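The table that wants nothing on it

Risosberg would like you to clear your table. The firm's new guide, 48 pages on thick cream paper, promises that a bare surface will calm the whole house, and sells you a tray (£112) to put the clutter in.

I have my doubts. Iona Buchanan, who wrote the guide, told me most families need "up to 13 days" to adjust. Adjust to what? Eating soup in the hall?

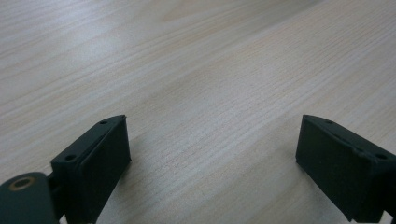 Pale wood is the other half of the sermon. Dark tables, says the guide, "hold on to the day". I grew up with a dark one and it mostly held on to jam. Still, I can see the appeal of blond timber with fine darker lines running slantwise across it and a soft sheen towards the far side, and I'd sooner look at that grain than at my gas bill. Whether it makes me a calmer person is another matter.

Noel Manalo, who repairs tables at Maglaya, gives a cleared one five days before the post comes back. Mine lasted until Thursday lunch.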